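Setting Up a Burger Assembly Station

Work surface. Clear one section of counter at least 50 cm wide. Wipe it with a damp cloth and dry it. A smooth, light-colored top shows crumbs and grease early.

Tray. Use a rectangular tray with a raised rim for the loose ingredients. Shreds and crumbs collect on the tray and can be tipped out in one motion. Place it on the side of your non-dominant hand.

Greens. Wash lettuce, spin it, and blot the leaves with a paper towel. Slice cabbage thin. Both can share one clear container if they go in dry.

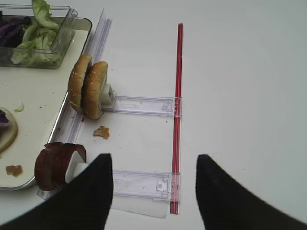 Bun halves on edge against a clear rail, greens on the tray alongside.

Buns. Stand the halves on edge in a holder next to the tray. Stacked halves trap steam after toasting and turn soft on the cut side. Toast for 3 minutes at medium heat, cut side down, before racking.

Order. Bottom bun, sauce, lettuce, patty, cabbage, top bun. Lettuce under the patty slows juice from reaching the bread.

Cleanup. Brush crumbs off the counter before wiping. Wash clear plastic parts by hand with a soft sponge; scouring pads leave haze.

Leftover cut greens keep until the next day in the refrigerator, covered.

Text: Ming-te Kwan. Updated May 1, 2024.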